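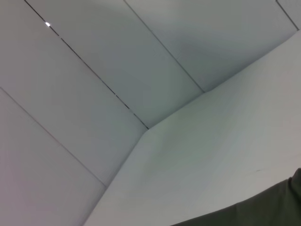
Is the Stiturow open day worth going to if you already know how to fold a shirt? I'd say so, and I'd leave a whole afternoon for it.

We went on 29/03/2021 and I had a lovely time! Florante Rivera showed us round the linen rooms, four of them in a row, and let us have a go at nearly everything. I folded fitted sheets (badly, then a bit less badly) while Yen-ting Chang did hers in seconds — and happily did them again, slowly, for those of us still stuck on the corners.

They get through 2,000 pieces in a busy week in March, all of it sorted by size before anyone starts folding. The tea towels go in thirds, long side first, and I've done mine that way ever since.

Tea was in the Nivorora room next door. Ask for the ginger cake. The 114 bus stops right outside, but the last one back leaves earlier than the timetable in the hall says, so check with the driver on the way in.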